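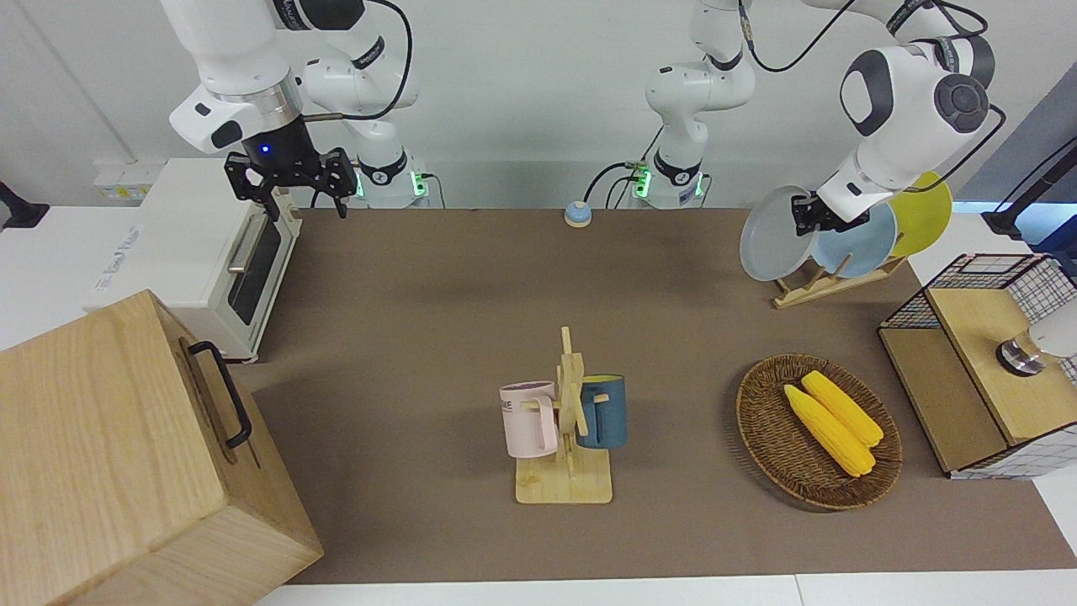 Platos en el escurridor de madera, sobre la mesa de trabajo.

Convocatoria de participantes: estudio sobre el recogido de la vajilla en el hogar

La Fundación Dandarura, a través de su programa Sokol de vida doméstica, abre el plazo de inscripción para un estudio sobre los hábitos de recogida, secado y colocación de la vajilla en viviendas particulares. La coordinación corresponde a Morena Parisi, responsable del área de estudios del hogar.

Objeto del estudio

Se pretende conocer cómo ordenan las personas los platos de uso diario una vez lavados, qué lugar reservan al escurridor y de qué modo conviven en una misma superficie la vajilla y los pequeños electrodomésticos, como el horno de sobremesa. Interesan en particular los hogares con poca encimera. Los resultados servirán para redactar la guía de organización de cocinas Dornine, que se distribuirá de forma gratuita entre las personas participantes.

Perfil solicitado

Podrán inscribirse las personas mayores de edad que cumplan los siguientes requisitos:
Residir de manera habitual en la vivienda que figure en la solicitud.
Encargarse al menos tres días por semana de fregar o recoger la vajilla.
Disponer de escurridor, ya sea de madera, de metal o de plástico.
Comprender el castellano hablado y escrito.

No se exige experiencia previa. Quedan excluidos los profesionales de la hostelería en activo, cuyos hábitos se analizarán en una convocatoria posterior.

Desarrollo de las sesiones

Cada participante asistirá a dos sesiones de noventa minutos en la sala 208 del Centro Jalleck. En la primera se le pedirá que coloque platos de distintos colores en un escurridor de madera y que los traslade después a un armario bajo. En la segunda deberá repartir a su criterio los objetos de una mesa – platos, escurridor y horno de sobremesa – y responder a una entrevista breve sobre las decisiones tomadas. Entre ambas sesiones cumplimentará en su domicilio un cuaderno de siete días.

Las personas con movilidad reducida podrán solicitar una mesa de altura regulable al formalizar la inscripción.

Compensación

Se abonarán 300 euros por participante, mediante transferencia, una vez entregado el cuaderno y realizada la segunda sesión. La asistencia a una sola sesión no genera derecho a pago parcial, salvo causa médica justificada.

Solicitudes

El formulario, con la referencia 857, puede recogerse en la recepción del Centro Jalleck y se entregará allí mismo, en sobre cerrado, hasta el 5 de octubre de 2018. No se admitirán solicitudes incompletas ni presentadas fuera de plazo. La selección atenderá al tamaño del hogar y al tipo de cocina, y se comunicará por escrito tanto a las personas admitidas como a las que pasen a la lista de reserva – esta última tendrá validez hasta el mes de abril.

Los datos personales se emplearán únicamente para la gestión del estudio.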